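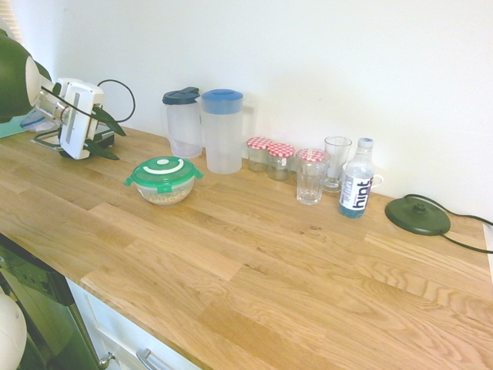

The Last Bus to Stamavley

My grandmother kept a bakery in Stamavley for most of her life, and when she got too old to lift the flour sacks she kept it anyway, and paid the boy from the hardware store to come in before school and lift them for her. I bring this up because of the bus, which I'll get to.

Stamavley isn't a place you pass through. The road goes up the valley, bends around the church, and stops at a field gate, and if you are on that road you are either going to Stamavley or you have made a mistake. When I was small the bus came up twice a day. By the time I was grown it came once, in the evening, and everybody understood that one of these years it would stop coming at all.

I took it in July, the summer after I lost my job at Vistach, with a suitcase and a bag of peaches I had bought at the depot for no good reason. I had the idea that I shouldn't arrive with empty hands. My grandmother had two peach trees behind the bakery and so did everyone else on her street, and I remembered this when we were already past the quarry and it was too late to do anything but eat one.

There were 6 of us on the bus, by the driver's count. He called it out as he closed the doors, the way he might have called out the temperature. An old man across the aisle had a clock on his lap wrapped in a bath towel, with only the top of it showing. A mother and her two girls had taken the back seat, and the girls were asleep before the first hill. And up front, right behind the driver, sat a woman in a yellow raincoat, although it hadn't rained in weeks and the fields on both sides were the color of toast.

"Those are good peaches," the man with the clock said to me, after a while. He said it kindly, and he kept looking at the bag, so I gave him one. Then I gave one to the woman in the raincoat, because she had turned around, and then it seemed rude to leave out the driver, who put his up on the dashboard and said he would have it at the top.

"You're the baker's," the man said.

I said I was the baker's granddaughter.

"You have her way of handing things over," he said. "Like you're getting rid of them."

It was true, too. She would give you a loaf the way other people give you a wet umbrella. She'd push it across the counter and look away and start talking to somebody else, and if you tried to thank her she'd ask whether you wanted it sliced. I was ten or so before I understood that she did this with people she liked, and that the ones she didn't like got a very pretty smile and yesterday's rolls.

The clock was from his sister's house. She had moved down to Kashyap to be near the hospital, and she'd told him to come and get it, as the ticking kept her up in the new apartment, where the walls were thin and there was nothing else to listen to. He had gone all the way down that morning and was going all the way home again. He let me hear it. I leaned across the aisle and put my ear against the towel, and there it was, a good slow knock, like somebody patient at a door.

"It's 5 minutes fast," he said. "It has been since our father set it. He said we were a family that needed the help."

We climbed. I don't know if you have ever ridden an old bus up a long hill in the evening with the windows open, but there's a point at which everybody stops talking, all together, and listens to the engine. I suppose we were all lifting a little in our seats. I know I was. The driver patted the wheel. The woman in the raincoat held her peach stone in her closed hand and looked straight ahead, and then we were over the top and there were the church and the roofs and the long blue shadow lying across the whole valley, and the girls in the back woke up and asked if there was supper.

He stopped the bus at the turnout there, which wasn't a stop. He turned off the engine and ate his peach. Not one of us minded. You could smell cut hay, and under it, very faintly, smoke, and I decided it was from my grandmother's oven, though she never baked at that hour and I knew it perfectly well.

"Last week they told me September," the driver said, to the windshield. "Then that's it for the Stamavley run."

The old man nodded as if he'd been told the price of something. I said that was a shame, and felt foolish, having ridden it myself maybe 2 times since I left home. The woman in the raincoat asked him what he would do, and he said he thought he might sleep late. Then he wiped his hands on his handkerchief, started the engine, and took us down.

She was waiting at the church. I hadn't told her which evening I was coming, only that I was coming, and I found out later from the boy at the hardware store that she had walked down to meet the bus every night that week, in her good shoes, and walked home again. She didn't mention it. She took the suitcase out of my hand, which I shouldn't have let her do, and then she saw the bag.

"Peaches," she said.

"I know," I said.

She looked inside. There were three left, and one of them had gone soft where I had leaned on it. She took that one out for herself and turned it over, and rubbed it on her sleeve — and then she was already walking, up the hill with my suitcase bumping against her leg, telling me over her shoulder that there was soup, and that I was too thin, and that the dough had to be started at four and she hoped I hadn't forgotten how.

Behind us the old man was getting down from the bus, one step at a time, with the clock held against his chest. The driver had come around to give him his arm. I could hear it begin to strike, under the towel, a few minutes early, and I ran to catch up with her.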